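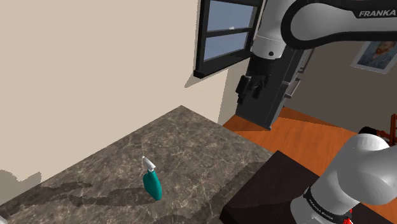

Households in Domby will be asked to change how they look after stone and stone-effect worktops after a rise in failed sealant claims, according to a notice issued on Apr 21, 2024 by Sallex, which runs the town's housing repairs contract. The notice covers 3130 homes. It says that most of the surfaces inspected had been cleaned with acidic products, usually limescale remover, which attack the sealant first and then the stone. On a mottled top in dark grey, taupe and brown with pale veins, like the one the teal spray bottle is standing on, early damage is hard to pick out by eye and is more often found by touch.

The repairs firm inspected kitchens on the Morrison and Pustik estates over the winter. Of the tops examined, 31 per cent had lost their seal near the sink, and a smaller share had dull patches beside the hob. Tops in homes with a water softener were in better condition, although the firm says the sample was too small to draw a firm link.

Under the new guidance, residents should use a cleaner marked as pH neutral, applied to a cloth and wiped off within a minute. Vinegar, lemon juice and bathroom sprays should not be used on any natural stone. Bleach is permitted on laminate only, diluted, and must be rinsed.

A simple test is included. A spoonful of water is left on the surface for 20 minutes and then wiped away. If a dark mark remains, the seal has failed at that point and the top should be reported. Marks that fade within the hour still count.

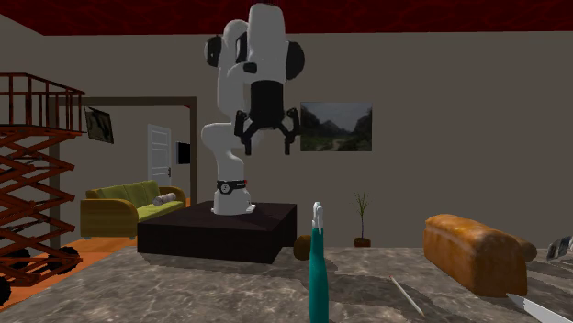

*A grey marbled worktop. Veined finishes are included in the Sallex guidance.*

Resealing will be carried out free of charge where the top was fitted under the current contract. Other residents will pay 70 pounds for a standard kitchen, with islands and breakfast bars priced separately. The sealant needs a full day to cure, and the surface must be kept clear during that time — this includes kettles and toasters.

Work starts in June on the Morrison estate, where the older tops are, and moves to Pustik once those visits are complete. Appointment letters will give a morning or afternoon slot. Residents who have already paid for private resealing can send in the invoice, but Sallex has not yet said whether those costs will be refunded.

Replacement is not covered by the scheme. Cracked or lifted tops should be reported through the normal repairs line.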